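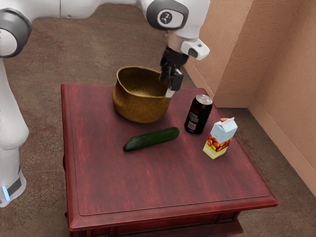
Clernthorpe Household Robotics — Planning and Procurement Office

FOR RELEASE: Monday, April 19, 2021

Clernthorpe to spend money on simulated groceries before spending it on robot arms

Clernthorpe announced today that it has approved the first stage of Oltero, its program to equip a test home for robots that put groceries away. The first stage buys no robots. It buys computers, software licenses and a great many hours of pretend shopping, and the planning office would like it known that this was the cheap option.

Under the plan, a simulated arm will rehearse in a set of rendered living rooms until October. Only then will Clernthorpe sign for hardware. The rehearsal task is modest: a side table, a basket, a cucumber, a soda can, a juice carton, and an arm with a two-finger gripper that is expected to bring some order to them. Most people finish this job while talking on the phone. The arm has been given six months.

"The original request was for 3 arms, a renovated room and a sofa," said Chi-keung Chu, who runs equipment planning at Clernthorpe. "I asked what the arms would do in the first quarter, and I was told they would be calibrated. I asked what the sofa would do. We are now starting with the simulation."

The budget for the first stage covers 4000 hours of computing time and 800 simulated room layouts, in which the furniture, the lighting and the items on the table are changed between runs. A dropped carton in simulation costs the company a fraction of a cent in electricity. The planning office has priced the same accident on real carpet and has chosen not to publish the number, out of respect for the carpet supplier.

The results will feed directly into the purchasing specification. The planning office wants answers to several questions it has previously settled by reading brochures and hoping. How far does the arm have to reach to clear the back of a small table? Is a two-finger gripper enough for a can, a cucumber and a carton with a gabled top, or does the budget need a line for spare fingers of another shape? Does a camera mounted near the gripper see what it needs to, or will a second one turn up later as a "minor addition"? Minor additions made up a fair part of last year's overspend, and the office has kept the receipts.

The software will be supplied by Flornik, which also maintains the company's test environments. Flornik will deliver new rooms each month and has agreed to a fixed price, a phrase that Mr. Chu has asked to have repeated in this release. It is a fixed price.

Hardware bids open in October. Suppliers will be sent the task files and asked to show their arm's model completing them before they are invited to visit, bring a demonstration unit or buy anybody lunch. Bids must list the cost of mounting, cabling, training, service and replacement parts on the same page as the cost of the arm, in the same size type.

The test home itself will be fitted out by Ng, the contractor that built Clernthorpe's current workshop. Work will not begin until a supplier has been chosen, as floor loading and power depend on which arm wins. The sofa remains under review.

Suppliers who want to receive the bid documents should write to the Planning and Procurement Office at Clernthorpe, attention Chi-keung Chu, with "Oltero" in the subject line. Brochures may be enclosed — they will be filed.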